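I've put off writing this one up for weeks, mainly because I was sulking. The short version: our box-handling routine for the Mornard job has a fault, it showed up in simulation, and the box keeps ending up on a slant when it ought to sit flat. We run everything in the virtual meeting room first (stone wall, mesh chairs, a table with far too much wood grain) before any of it goes near the real arm at Elluvmont, and I'm very glad we do!

Click through for the renders. Comments are open, and yes, I do read them.

## Box on the tilt

The box is the big plain brown thing sloping towards you, with the gripper down behind its top edge. I'd happily have called it a bad viewing angle, but Gudrun Wiegand pulled up the log and found the pose error had gone past our limit at step 1709 - and the routine simply carried on. No stop, no warning, nothing. A crooked box I can live with. An arm that doesn't notice a crooked box is a safety matter, so that's what went on the fault sheet. Note the phone lying by the lower left edge as well. We put small things on the table to see what a bad grasp might do to them, and I wouldn't want that one to be mine.

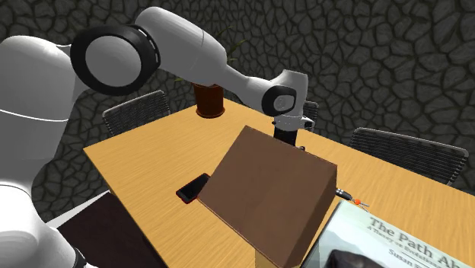
## The whole arm, pedestal and all

Same table from a different side, and you get the arm right down to its base, red light glowing on the black band. The two fingers are pointing down just by the box, which is at an angle again, up near the far edge with a flat grey thing under it. My money was on the contact settings (I blamed Flarance's physics update, loudly, and owe them an apology). Gudrun thought the grasp point was being worked out from the wrong corner, and she was right. The snake plant down the other end is my favourite part of the room, by the way.

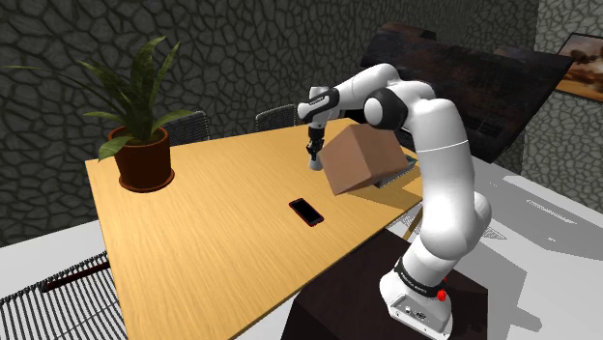
## Where we've got to

We did 500 runs with the old grasp point and 219 of them tripped the new tilt check, which is a horrible number to type. With the corner sorted it's down to 30. Better, but still 30 too many, so the routine stays off the real arm until Rusnák have looked over our stop logic in January. I'll add more renders to the gallery then.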